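Do Wooden Cutting Boards Really Hold More Germs? A Look at the Claims

Killian Besson and Tiina Aaltonen
Household Science, term project
Supervisor: Ute Thiele

14 shares | 3 comments

We picked this topic after an argument. Killian's family threw out every wooden board in the house because a leaflet from the Kovonier kitchen store said plastic was "the only safe choice." Tiina's family has used wood forever and none of them could remember getting sick from it. Neither of those is evidence, so we decided to find out what people in our town believe and where they got it from.

We did not grow bacteria. We asked to, and the school lab said no. What follows is a survey and some reading, and it should be taken as that.

Method

We handed out 500 short paper forms through the Edmont market and two apartment buildings. We got 62 back. That is a poor return, and we think the people who bothered to answer are people who care about their kitchens more than most. Any percentage we worked out from this would look more solid than it is, so we have left percentages out of the report.

The form asked which kind of board people used for raw meat, how they washed it, when they last replaced one, and why they believed what they believed. The last question was the one we cared about.

What people said

Most answers said plastic was cleaner. When we looked at the reasons, they were thin. Many wrote "everyone knows" or "I read it somewhere." Several named the store leaflet. The leaflet gives no source at all. We wrote to the store twice and got a coupon.

The wood people were no better. They wrote that wood "kills germs by itself," which is a big claim to hang on nothing. One person told us that oak was safe and pine was deadly, and underlined it.
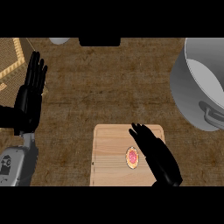
There is a reasonable idea behind the wood claim. Wood pulls in moisture, and germs drawn down below the surface may dry out and die there. From our reading, this seems to depend a lot on the wood, how worn it is and whether it gets to dry between uses. A board left flat in a puddle overnight is a different thing from one stood up on its edge. The leaflets on both sides skip that part.

Plastic has its own trouble. New and smooth, it washes easily and can usually go in the dishwasher. Once knives have cut it up, the grooves hold food and a quick wipe won't reach it. On our forms, hardly any plastic users could say when they had last replaced theirs. Hervé Moulin, who runs the meat counter at the market, told us he trusts neither and scrubs both. We found him more convincing than the leaflet, but he is one man with a brush.

The "antibacterial" board

We also looked at the Gelar board, which costs three times as much as the plain plastic one next to it. The label says it "fights bacteria." It doesn't say which bacteria, how many, or how long the fight takes. We could not find a test we could read. Our classmate Anatole Hamel thought this section was unfair to the maker. Maybe – but we would have been happy to print a test if the label had pointed to one.

Problems with our work

The sample is small and picked itself. Question 3 was badly worded: "Do you wash your board properly?" and of course people said yes. We should have asked them to describe what they do. Two forms came from the same household and disagreed with each other on nearly everything, so we kept both.

If we did this again we would run it in April, when the outdoor market is bigger, and ask to watch people clean up instead of asking them about it.

What we think now

Neither of us has changed sides completely. Killian still uses plastic for chicken. Tiina still uses wood, but now keeps a second board for raw meat, which she did not do before. We don't think our survey shows that either material is safer, and we'd be suspicious of a student report that said it did.

3 comments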